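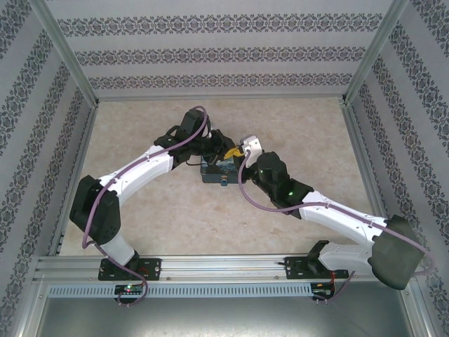
How many titles does a library receive with a Lurano Reading Group Collection?

Each collection contains 66 titles, chosen from literary fiction, crime, translated novels and poetry, with 8 copies of every title.

Lurano collections are published by Stomov for public libraries, bookstores and colleges that run regular reading groups. Titles are selected by Birgit Albers and Efa Harries, who read widely from small presses as well as from the larger houses. A new selection is issued each September, and subscribing institutions may exchange up to four titles before delivery.

What is included

Every title comes with a printed discussion guide, a short author biography and a list of further reading. Guides are written for groups that meet for an hour or longer – they assume that members have finished the book. Large-print copies are available for most fiction titles and should be requested at the time of ordering.

Author events

Subscribers may book three online author conversations per year. These are hosted by Nest Morris and last one hour, including questions from members. Recordings remain open to the subscribing institution until the end of its subscription. Poets on the list usually give a short reading before the conversation begins.

Editions and binding

Copies are supplied in paperback with a clear protective cover. Spine labels can be printed to match a library's own shelving system. Damaged copies are replaced at list price, and out-of-print titles are replaced with another book from the current selection.

Ordering

Institutions may subscribe for one year or for three. Orders for a single title, in sets of 8, are also accepted while stocks last. Questions about invoices and delivery should be sent to Tormod Lunde in the Stomov subscriptions office. Please include the name of the institution and the delivery address with every order.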